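Last updated in August

Visit report: open afternoon at Zistar, Kellthorpe

Zistar builds and hosts websites for small and mid-sized businesses, mostly trade suppliers and local service companies. It opens its Kellthorpe office to outside visitors twice a year. I attended the afternoon session, which started at 2 p.m. and covered site migration, search work and client reporting. Registration was by email and there was no charge.

The first talk dealt with migration. Zistar moves most incoming clients onto Shi, its in-house content management system. Every job begins with a full crawl of the old site, followed by an export of server logs. The two lists are compared, and any address that shows up in the logs but not in the crawl is checked by hand. These are usually old campaign pages or PDF files that still get traffic from links elsewhere. A redirect map is then written in a spreadsheet and loaded into Shi in one pass. The worked case was a flooring supplier with some 200 indexed pages, of which 11 had no sensible new target and were left to return a 410 status.

There was a short exchange over the 410s. One visitor preferred sending everything unmatched to the home page. The presenter said search engines tend to treat that as a soft error anyway, and that the visitor who lands there is no better off. I agree with the second point. On the first, I would have liked to see log data.
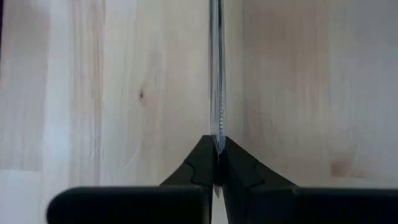 Şengül Öztürkmen asked how long the redirects stay in place after launch, and whether the client or the agency is responsible for them if the hosting contract ends. Her own experience was of rules kept in a server file that never got handed over, with rankings gone within weeks of the switch. The reply was that Shi stores redirects in the site database, so they go out with any export, and that Zistar keeps them live for as long as it hosts the domain. Whether another host can read the export without conversion was left open.

The second session covered reporting. Zistar uses a tool called Demix to pull search, ad and call-tracking data into one monthly sheet. Each client gets 3 figures at the top: qualified leads, cost per lead and the share of leads from unpaid search. Keyword positions have been moved to an appendix. The definition of a qualified lead is agreed in writing at the start and can only be changed at a quarter boundary. Demix removes duplicates by phone number and email, so a person who calls from one number and later fills in the form with a different one is counted as a single lead only if the email matches a call record.

The demo ran on a test account and was slow to load – the first sheet took long enough that the presenter went on to the next slide and came back to it. Filters worked as described. Export is to CSV only.

Parking is behind the building and the entrance is on the side street. Slides were sent to attendees by email the next morning, without the migration spreadsheet. I have asked for a blank copy of it.

4 comments
11 shares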